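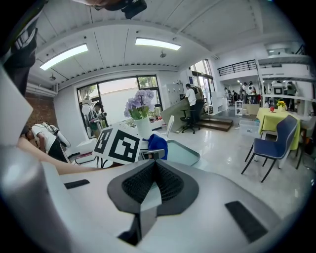 4. Fitting and tuning the head

Read this section completely before you loosen any screw. It is valid for the Zemen hand drum with six tuning screws, in both depths. If you have the older Zemen without screws, the head is glued at the factory and you can not change it at home. In that case go to section 7.

What you need for this work:
The tuning key from the cloth bag
The new head (Titico natural skin or Titico synthetic)
A soft dry towel
A bowl of clean water, only for the natural skin
A pencil

4.1 Taking off the old head

1. Put the towel on a table and lay the drum on it with the head up.

2. With the pencil, make a small mark on the inside of the shell next to the first screw. You will start from this mark every time.

3. Turn each screw half a turn to the left. Go from the first screw to the one opposite, then to the next pair. Do not open one screw completely while the others are still tight. The metal ring can bend, and a bent ring is not covered by the guarantee.

4. Repeat the round until all screws turn freely with the fingers. Lift off the ring and then the head.

5. Wipe the upper edge of the shell with a dry corner of the towel. If you feel a rough place, do not sand it yourself. Write to the Vondmont workshop and wait for the answer.

Note: The screws are not all equally long. The two longer ones belong beside the thumb hole. Please keep them apart when you put them away.

4.2 Preparing a natural skin

Skip this part if your head is synthetic.

1. Lay the skin in the bowl. The water must be cool. Warm water makes the skin weak and it may tear later.

2. Leave it for 50 minutes. The skin is ready when it bends easily and has no hard places in the middle.

3. Take it out and let the water run off. Do not wring it. Press it once between two sides of the towel.

Caution: Never use a hair dryer, a heater or direct sun to dry a skin, neither before fitting nor after.

4.3 Fitting the new head

1. Lay the head on the shell. The smooth side is up. On the synthetic head, the word Titico must stand opposite the thumb hole.

2. Put the ring over the head and press it down evenly with both hands.

3. Set in all the screws and turn them with the fingers only, until each one touches the ring.

4. Take the key. Give each screw a quarter turn, again in opposite pairs, beginning from your pencil mark. Make two rounds.

5. Look at the drum from the side. The ring must have the same distance to the edge of the shell everywhere. If one side is lower, loosen that side a little and correct it now, it will be much harder later.

6. Natural skin: stop at this point and let the drum lie flat until the next day. Synthetic head: you can continue directly with 4.4.

4.4 Tuning

1. Hold the drum upright with your thumb in the hole. The other fingers support the shell from behind and must not touch the head.

2. With the free hand, strike lightly near the edge, beside the first screw. Listen to the tone and go on to the next screw.

3. Where the tone is lower than its neighbours, turn that screw an eighth of a turn to the right. Where it is higher, turn to the left.

4. When all places sound the same, play one stroke in the middle with the soft part of the thumb. The tone should be deep and without buzzing.

5. If you want a higher tuning, make one more full round with equal small turns. Check again after each round.

Note: A synthetic head will go down in pitch during the first 100 minutes of playing. This is normal. Tune it again after that time and it will mostly stay.

Note: On damp days a natural skin becomes lower. Play a few minutes before you reach for the key. If you tighten it on a damp day, you must loosen it again when the weather becomes dry, or the skin can split at the ring.

4.5 If it buzzes

Buzzing from one side: a screw is loose. Check all of them with the fingers.
Buzzing everywhere: the head is too low. Make one round of quarter turns.
Buzzing only with the thumb stroke: look whether the cord of the Wan carrying strap lies against the skin from inside. Tie it shorter or take it off for playing.

Keep the key in the cloth bag together with the spare screw. Other keys may fit, but many of them damage the corners of the screw head.

Text of this section last changed: Sunday, October 11, 2020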